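Section 4. Running the Box Table on Open Day

I wrote this part of the guide after our July open day at Bitmont, so it's a little more personal than the sections on wiring and calibration. You'll have two arms, one table, one cardboard box and a steady trickle of visitors who all want to stand closer than they should. I love this demo! It's also the one where the most small things go wrong. 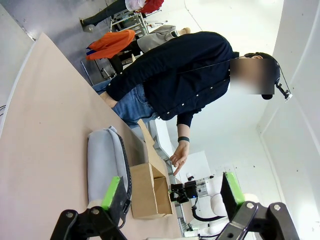
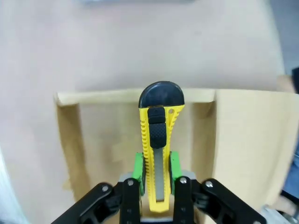

4.1 Before the doors open

1. Cover the table with one big sheet of paper and tape it down underneath. I used two smaller sheets my first year and a finger caught the seam all morning.

2. Open the box and fold the flaps well back. If one keeps springing up, crease it harder by hand. Don't tape it -- the pads stick to tape just enough to drag the box along.

3. Lock the blade of any knife you plan to use. Slide it all the way in, then try the slider again with your thumb.

4. Load the open day profile in Stirkine (File, then Profiles). It limits arm speed to 16 percent. The everyday profile is much faster and it will scare people, me included.

5. Home both arms, one at a time. Wait for the first one to stop before you start the second.

CAUTION: Never hand a knife to a gripper with the blade out, even for a second, even if somebody asks very nicely. Put it down on the table or in the box and let the arm go get it.

4.2 Giving the demo

1. Tell people what the arm is going to pick up before it moves. I like to point at the box and say "it's going in there" (kids will repeat this back to you for the rest of the visit).

2. Take your hand away, then press Run. I know it sounds obvious, but you get to chatting and you forget.

3. Let the gripper close at its own pace. On the Fodor pads the grip setting I like for hard plastic is 91. For anything soft, like a pouch, drop it way down and go up a step at a time until it holds.

4. After each pick, press Hold and let folks have a good look. This is when the best questions come up, so don't rush it.

5. Press Return to send the arm back, and reset the table yourself once it's parked.

NOTE: If the gripper misses, just say so and run it again. Visitors don't mind a miss at all. A group from Stirex stayed for over an hour and I think they liked the misses best.

4.3 If it stops in the middle

The arm will pause if it feels a push it didn't expect, usually the rim of the box. Clear the message, jog the arm straight up, and start over from step 1 of 4.2. After 3 pauses in a row, switch to the other arm and check the pads on the first one. Worn pads look shiny in the middle.

Digby Ashby keeps the spare pads in the drawer under the control screen. Please write down what you take -- we ran out right before lunch last time and I had to finish the afternoon with one arm.

Related sections

Section 2. Mounting the Grippers
Section 3. Stirkine Profiles and Speed Limits
Section 5. Packing Up and Parking the Arms
Pad Replacement Chart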